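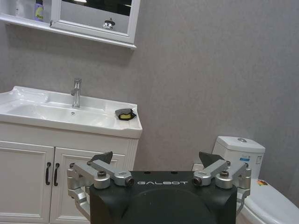 *Black and silver, with GALBOT in white letters across the front.*

**August 2, 2021**

Madder again. I know, I know, I said I was finished with madder until the fall, but Kirsten's order for Parkanano came back with a request for "the brick one, not the tomato one," and the brick one is exactly the batch I didn't write down properly in December. So this is me writing things down properly.

Soaked the ground root overnight in tap water. Strained it once through the old pillowcase and threw the first rinse away (it was very yellow, and I think that yellow is what pushed us to tomato last time). Yarn is the Harkik two-ply, mordanted Friday with alum, kept damp in a bag. Total yarn in the pot 1,683 g, dry weight before mordanting. That's too much for the pot, by the way. I had to keep leaning on it with the paddle and the middle skeins were packed like socks in a suitcase.

Brought it up slowly. And I mean slowly – I had a thermometer in the whole time and wouldn't let it past 160 F for the first stretch. Then Ravinder came by with a question about the drain and I stood there talking for longer than I should have, and when I looked again it was at 172. Pulled it off the burner right away and put the lid on crooked so it would lose some heat. I was sure I'd browned the whole thing.

Well, guess what, I like it! The skeins from the top are a warm brick, a little rust in them, and they sit nicely next to the sample card from the first order. The middle ones are paler on the inside of the hank, which is my own fault for crowding. So maybe a bit of overheating is what happened in December too and I've been blaming the water all this time. I'd want to see it happen twice before I say so out loud.

About the water. Tyson did the strip test at the sink and then brought in a jug from his aunt's place out at Hoketti, which is well water and very hard. I ran a little jar of each with the same root and the same scrap of yarn. The Hoketti jar went redder and deeper, no contest. The tap jar looks washed out next to it. We could get the same thing with some chalk in the pot, and Florence says her mother did it that way with a spoonful and no scale. I would like a scale. Next round: same root, tap water, chalk weighed on the small balance, and we hold it at 160 with somebody else answering the door.

Other things, so they don't get lost:

- The MacPherson skeins (the gray Florence wants overdyed) are on the top shelf with blue string. Please don't use them for tests. They look like test skeins. They aren't.
- Rinse water took forever to run clear. Four buckets and I gave up and left them soaking.
- We're down to 2 bags of ground root. Mackenzie is going to ask for a price on a bigger sack, and on whole root too, though then we're back to fighting with the grinder.
- Jar samples cut and stapled to card 33 in the binder. I wrote the pot temperature on the back in pencil, ink ran last time.

Lightfastness: half of each card is going in the south window under foil. I started one of these in the spring and somebody tidied it away, so I've taped this one down and written DO NOT MOVE on the tape in very large letters.

Kirsten wants to send Parkanano a yes or no this week. I told her yes on the color, no on the amount until I know whether I can do it in two smaller pots and get them to match. Exhaust bath is still in the big pot with the lid on. Might throw the silk scraps in there tomorrow and see if there's any pink left.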